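Teleoperated demos for a weighing task: how consistent do they need to be?

Posted by Asmaa Abdelaziz in Arms and Grippers
Nov 2, 2025

I have a two-arm setup and I'm recording demonstrations by remote control. The task is to move soybeans from a small plastic container into a bowl on a kitchen scale until the scale reads 32 grams. I drive both arms with a pair of leader arms from Flutis and save everything with the Zasel recorder.

So far I have 47 episodes. I trained on them and the result is poor. The right arm goes to the beans fine, closes, lifts, and then stops for several seconds over the table. Sometimes it goes back down without dropping anything. The left arm mostly drifts.

When I watch my own recordings I can see that I pause a lot, usually to read the display. I also grab from a different part of the container each time. Should I throw these out and start over, or add more on top?

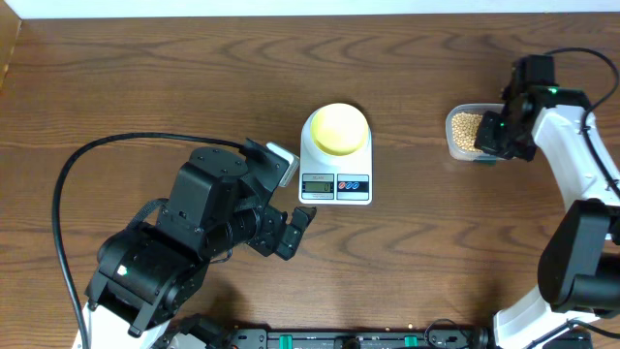

How long should a single demonstration be for a task like this?
Long enough to finish one full transfer at a steady pace, and no longer. Mine got much better when I cut the task into single scoops and recorded each one as its own episode. If an episode has a long wait at the start or end, trim it before training.

surton_bench
3 replies, accepted by poster

The pauses are your problem. The policy copies what you did, and if you held still over the table in half of the episodes, it learns that holding still over the table is a normal thing to do. From a single camera view it can't tell when the pause is supposed to end.

I would not delete everything. Go through the 47 and keep the ones where you moved without stopping. Then record new ones like this:

Decide before you start where the grip will be and when you'll open the gripper.
Have a second person read the scale out loud so you don't stop to look.
Park the left arm in the same pose every time if it has no job yet. If it's going to steady the bowl later, record that from the beginning.
Zero the scale with the bowl on it before each episode.

Grabbing from different parts of the container is fine. You want that variety, because the level of the beans changes as you go. Just approach from the same general direction.

Also pick up any spilled beans between episodes, or leave a few out on purpose in some of them. If the table is always clean in training, a stray bean can throw it off later.

I ended up with 518 episodes on a similar job with rice, but it was usable at about a third of that.

k_salem

Check your cable too. I had the wrist cable pulling on the arm at full reach and it made my demos jerky. Took me from June until last week to notice.

mortimer22

Why not just guide the arm by hand? Much easier than remote control, you feel the weight.

surton_bench

Hand guiding works if the servos can be back-driven with the torque off, but your hands end up in the camera view and they won't be there when it runs on its own. With two arms it's also hard to do alone. I'd stay with the leader arms.

Asmaa Abdelaziz

Thanks. I kept 10 of the old ones after going through them, which tells me how much I was stopping. Recording the new set with single scoops now.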